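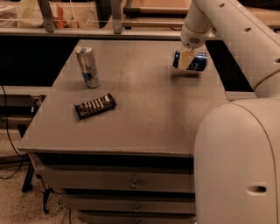
Lucinda Boateng keeps her budget in a paper notebook, and she had it open before I'd even sat down. She plans equipment purchases for Gomlow, which stocks snack and drink counters in office buildings, and for the past year most of her pages have been about robots.

"People think you pick the robot and then you find the money," she told me. "I did it that way the first time! I had the price of the arm and the base written down in January, very pleased with myself, and I hadn't put in a single dollar for fingers."

Fingers, I learned over a long and very good cup of coffee, are where a lot of the planning goes. A drink can is smooth and round, a tall slim one wants a different grip from a short fat one, and a chocolate bar lies so flat that you have to think hard about how to get under it. Gomlow now sets aside $3000 a year for gripper parts alone, and Lucinda would like it to be more.

Her colleague Wian Mokoena, who joined us halfway through with a sandwich, handles the trials. Before anything gets ordered he wants to see 300 pickups with the products they really sell, on the kind of furniture they really have. "A supplier's demo table is always lovely," he said. "Ours have drawers under them, and knobs, and a cable going across the floor somewhere. So ask to try it on yours. Most of them will say yes if you're nice."

They looked at two suppliers, Meken and Nakwood, and spent a good while going back and forth (Wian still has a soft spot for the one they didn't choose, and wouldn't let me say which). What settled it was the service contract. One quote promised a technician within 15 days, and Lucinda laughed as she read it out to me. "That's three weeks of work days! I can't leave a counter sitting that long."

I asked what she would tell a smaller company that is just starting to save up. She turned back a few pages before she answered. "Rent first, if they'll let you. And put the training hours in the budget, for your own people. I forgot those too."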